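Painemal cell: README for setup, care and small repairs

Maintained by Fatos Stoyanova, Gotstead workshop
Last revised: September

What this file covers

This README belongs to the Painemal cell, a single arm on a table where we record soft-object tasks. It tells how to bring the cell up in the morning, how to keep it in good condition, and what to do when a finger joint or the cable gives trouble. The recordings themselves have their own card in the Varumska folder. Please read the section about the cable before you move the arm for the first time.

Contents of the current release

Episodes recorded: 1,633
Episodes kept after review: 791
Operators: 2
Task families: dressing, undressing, placing on tray, removing from tray

Many of the rejected episodes come from one period when the wrist bracket was not fully tight and the pose drifted slowly. I kept them in a separate folder named drift, and they should not be mixed with the others.

Start of the day

Switch on the controller and wait for the steady light. Then release the brake and send the arm to the home pose at low speed. Home is on the right side, with the fingers open.

Wipe the table with a dry cloth. We had used a spray before, but it left a film and the tray began to slide during the tasks.

Put the tray in the middle of the table. It does not need to be straight. A different angle in each session is welcome, and the operator writes it in the log only when the angle is very large.

Close the curtain behind the table completely. If there is a gap, daylight from the window changes the exposure after 3 p.m. and the late episodes look different from the early ones.

Run the finger test (script finger_check) two times. Every finger must open and close without a stop. If one finger is late, go to "Finger joints".

Cable

The thin cable goes along the top of the arm and must have a free loop there. Do not tie it down flat. I made this mistake in the first weeks, and when the wrist turned to its limit the connector was pulled out. After each change of the gripper, turn the wrist slowly by hand in both directions and watch the loop.

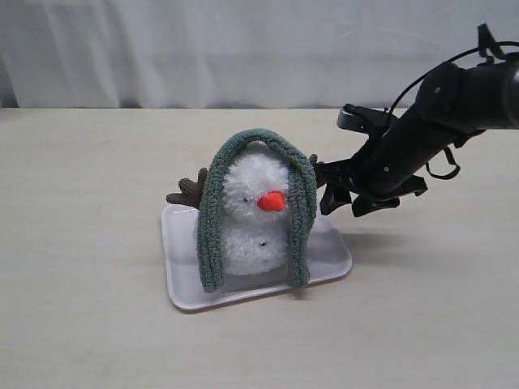 Scarf task: snowman with green scarf on the tray, gripper at the right end of the scarf.

Finger joints

Loose fibers are the main enemy. Knitted and fluffy objects leave them in the joints, and after some days the movement becomes heavy. Clean the joints every around 200 episodes with a soft brush and tweezers, with power off. Do not use compressed air, it pushes the fibers deeper.

If a joint is still heavy after cleaning, remove the 4 screws of the finger base, take the finger out and change it for the spare one from the Lotthorpe box. Tighten the screws crosswise, then calibrate again. The old calibration file is not valid for the new finger, also when the values look similar.

Wrist bracket

Check the bracket by hand once a week. There should be no play at all. If you find play, tighten it, calibrate, and mark in the log the last episode that you trust.

Known problems

The finger check sometimes reports a timeout on the first run after a cold night. The second run is normally good.
The log tool does not accept a comma in the comment field.

Questions about the cell go to Fatos. Please send the log file together with the question.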